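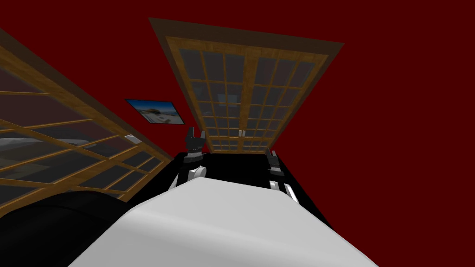

1/ Gripper comparison in simulation: notes from the Dultelard bench

The manipulation group at Troren has finished its first comparison of two gripper models on the two-armed robot. This thread sets out how the runs were done and what we found. Stavros Tsakiris built the room model. Embla Isaksson ran the trials.

2/ The room is rendered, with dark red walls, paned glass doors and a black tabletop in front of the robot. Both arms start over the table with the grippers open and a clear gap between them. Every run in the comparison begins from a start pose of this kind.

3/ The two candidates are a stock two-fingered gripper from Hitex and our own Fragkou design, also two-fingered. Fragkou has a shorter finger and a wider pad. Both were given the same joint limits and the same closing speed. The controller was not retuned between them.

4/ We completed 1,510 runs with each gripper. A run counts as a success if the object is picked up by one arm, passed to the other and set down without being dropped. Partial handovers count as failures. Earlier tests, carried out in February, used a looser rule and should not be compared with these.

5/ Results: the Hitex model succeeded in 1,157 runs. Fragkou did better on flat objects and worse on anything tall and narrow, and its total is being held back while we recheck four object files that had the wrong mass. We will post the corrected number in this thread.

6/ Most of the failed handovers with the Hitex model came from the receiving arm. It closed before the pads were level with the object, and the object turned in the grip. Slowing the approach helped in a short side test, but the slower setting is not part of the results above.

7/ A note on cameras. We tried two placements, one at the head and one low on the torso looking up. The low view is strongly tilted and takes in a good deal of the wall and the doors. It does show the fingers against a lighter background, and Rafail Triantafyllou found it useful for checking finger opening by eye.

8/ The low view was less useful for the table. The torso covers much of the lower part of the picture, and the tabletop is reduced to a dark band. Black fingers over a black surface were also hard for the detector to separate. We recommend the head camera for grasp planning and the low camera for review only.

9/ Several people have asked why the room has doors and a wall picture in it at all. The detector is trained on furnished rooms, and its error rate in a bare gray space told us very little. Tsakiris will release a second room with a pale tabletop for the next comparison.

10/ On controllers: all runs used position control. Povilas Lepik has a force-limited version working on a single arm. It is not yet stable with both arms holding the same object, and we do not plan to report on it until it is.

11/ Groups that wish to repeat the comparison may request the start poses, the object list and the scoring script from Zoi Petridis. Please state which simulator version you are using – contact settings changed between releases, and grip results are sensitive to them.

Last updated: 5th August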